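Varero Workshop Tips
Sharing a computer teardown bench with a robot arm
April 2019

These tips come from the refurbishing benches at Irnow, where old office desktops are stripped for parts or put back into service. An arm now shares some of the inside work with the people on the bench. Most of what follows applies to any small shop making the same change, and a fair bit of it is good practice with no arm at all.

Lay the tower flat

Put the tower on its side with the panel off and the motherboard facing up. People who have spent years working with a case standing between their knees will find this awkward for the first week. It's easier on the neck once the bench is the right height, and the arm needs the case that way in any case. Ours went up 5 cm after the first month and the complaints about sore shoulders dropped off.

A ribbed aluminum bench top is good for squaring things up. Set one long edge of the case parallel to the ribs and you can put the next one down in nearly the same spot without measuring. Small screws do run along the grooves, so keep a magnetic tray within reach and empty it between machines.

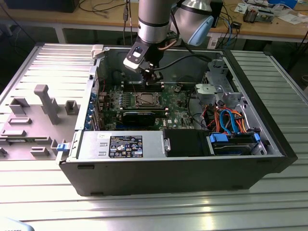
Cables come before anything else. Power leads and data cables have a habit of springing back over the part you want, and a person will push them aside without thinking. The arm won't. Tuck loose bundles toward the drive bays or hold them with a reusable tie. Never cut a tie inside the case with side cutters pointed at the board.

Let the power drain

Unplug the cord at the wall, then hold the power button down for several seconds. Do this before the case goes on the bench. We tape a strip of green to the outside of each tower once it's done, and a tower with no green strip goes back to the intake shelf. Do not open the power supply itself. That goes in the sealed bin whole.

Wear the wrist strap even if you are only passing parts. Clip it to bare metal, away from anything painted.

Who does what

At the start we made the mistake of handing the arm all the slow jobs and leaving people with the lifting. By November the bench staff were tired and bored, and two had asked to move to shipping. The split was changed after that. Lifting now goes on a cart with a scissor top, and the people on the bench decide which machines are worth repairing, test the parts and sort out the stuck ones. Swollen capacitors, stripped screws and brittle clips still need a person's judgment.

Expect the job to feel different. There is more watching and less handling, and watching is tiring in its own way. Change over every hour. Whoever was minding the arm goes to testing, and the tester takes a turn at the bench.
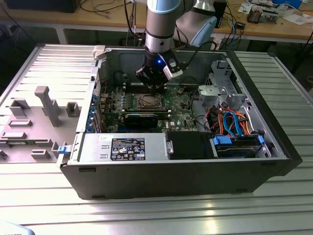

How long should a new person train before minding the arm alone?
Two weeks beside someone experienced is what we use, with the first days spent on hand teardown only. They need to know how a memory latch or a drive rail should feel before they can tell when something is going wrong.

Hands and sleeves

Stop the arm before you reach into the case, every time, even for a dropped screw. Roll up sleeves, tuck in lanyards and take off bracelets. The stop button should be on the side of your weaker hand, so you can hit it while holding a driver in the other.

Keep a written log

The Mandagi bench logs every stop on a paper sheet: the model of computer, what the arm was reaching for and what the person did about it. The last full count was 547 stops over 1087 machines, and more than half were cables in the way. Without the sheet we would have blamed the arm's settings and left the cables alone.

Pin the sheet where everyone can read it. If only the supervisor sees it, people start to feel it's about them, and they stop writing things down – then it's no use to anyone.

Cleaning up

Blow dust out outdoors or under the extractor, never at the bench. Hold fan blades still with a finger while you do it. Wipe the bench top with a barely damp cloth at the end of the shift and run a plastic scraper down the grooves.

Drives go in the locked grey tote from Bodard, counted in and signed for. Memory goes in anti-static bags, one stick to a bag. Leave the fixtures where they are bolted, and put a note on the log if one has worked loose.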